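Savex pulls plug on Brudton showroom, Sison store to take over orders

1/9/24

Savex is closing its office furniture showroom in Brudton. Doors shut for good at the end of the month, the company confirmed this morning. Lease was up, rent was going up too. No deal.

The showroom opened eight years ago on the old mill road and at one point had 60 people on the payroll between the sales floor and the warehouse out back. Far fewer now. Savex wouldn't give a current number but says everyone has been offered a spot at the Sison store. Whether they want the drive is another matter.

"Sison is a 40 minute trip if the bridge is open," said Gunārs Priedītis, who has worked in deliveries since the begining. "I'll do it till summer. Then we'll see."

Orders already placed will be honored, store manager Birutė Vanags said. Gift cards too, but only in person and only through July. Anything paid for and not picked up goes to Sison, no charge.

Clearance starts tommorow at 8 a.m. Floor models first, then whatever's left in the warehouse. Vanags said up to 240 pieces are going, mostly desks and meeting tables, some chairs. The Sisto line of big meeting tables is down to $188, no holds, no delivery on sale items. Bring a truck. 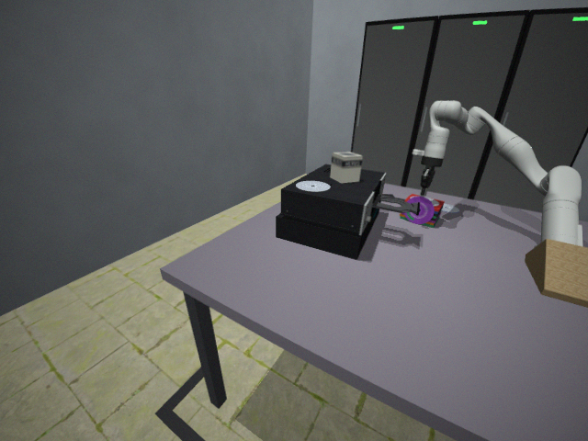

What happens to the building

Not clear. The landlord has had calls from a gym and a tile outlet, nothing signed. The town planning office says no change of use application has come in yet.

More when we get it.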